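Ticket 3305
Product: Zurnier order sync
Opened by: Akash Joshi, Mindton store
Status: Closed
Priority: Normal

Reported problem
Product photos stopped loading on the hardware pages after the catalog import on May 1, 2024. Titles and prices are fine. The photo area stays gray and the browser console shows a 404 for each file. Affects drawer fronts, knobs and door handles. Lumber and paint pages are not affected.

Steps tried by customer
Cleared browser cache. Tried a second browser. Re-ran the import for one category. No change.

Support reply 1
Please send the import log and tell us which plan the store is on. Also check whether the image folder was renamed.

Customer reply
Store is on the Humari plan. Folder was not renamed. Log attached. Line 1479 is the first one with a warning: "path exceeds limit, skipped." After that every row in the category has it.
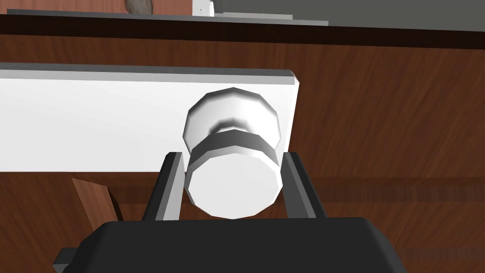 Attachment 1: white knob on a white panel

Support reply 2
Thank you. The log shows the importer is adding the category name to the path twice, so longer names go over the limit. Lumber and paint have short names and stay under it. The database still has the right file names, so nothing needs to be uploaded again.

Please do the following:
1. Go to Settings, Import, Paths.
2. Turn off "Prefix category."
3. Save, then run Rebuild Links with the batch size set to 50. The default of 2000 times out on your plan.
4. Wait for the job to show Done before you open the store pages.

Customer reply
First run stopped with a lock error. The nightly Yu backup was still going. Ran it again when that finished and got Done. Knobs and drawer fronts load now. Door handles loaded after I cleared the page cache.
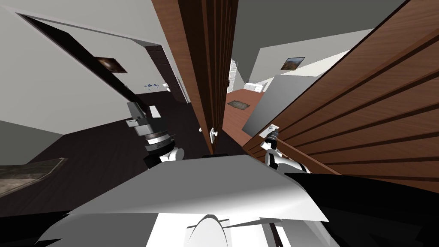

Attachment 2: brown door with white lever handle

Support reply 3
Good. The double prefix is logged as a bug. Leave "Prefix category" off until the fix is released, currently planned for October. Closing this ticket. Reply here to reopen it.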